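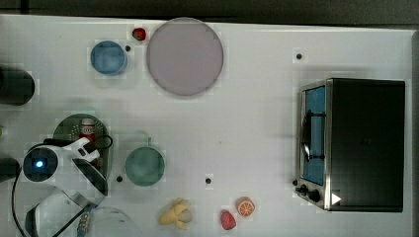
Niilo Miettinen disputes the standard advice on glaze thickness. A plate that crazes in its first year, he says, was usually fired too fast on the way down, and a thicker coat only hides the lines for longer.

The test data from the Huvar pottery support part of that claim. In April the shop fired 336 stoneware plates in 6 loads, all with the same clear glaze. Three loads cooled with the kiln shut until the shelves read below 90 degrees Celsius. The other three were opened early. Crazing was recorded on 11 plates, and all of them came from the early loads.

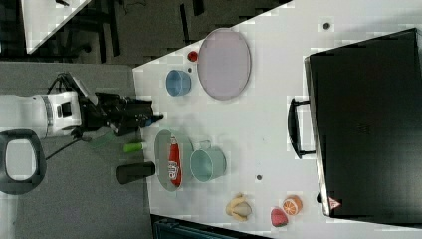 Cooling rate does not account for every case. Glaze shrinks as it cools, and if it shrinks more than the clay body beneath it, the surface is left in tension. Fine cracks can then appear weeks after firing. Adding silica to the glaze lowers its expansion and usually corrects the mismatch. Chae-won Seo, at Mikham, prefers to change the clay body and leave the glaze alone. Her second series is still in storage and will be checked again after a winter of daily dishwashing.

© Zaden, July 2025. Contact the editors | Back to top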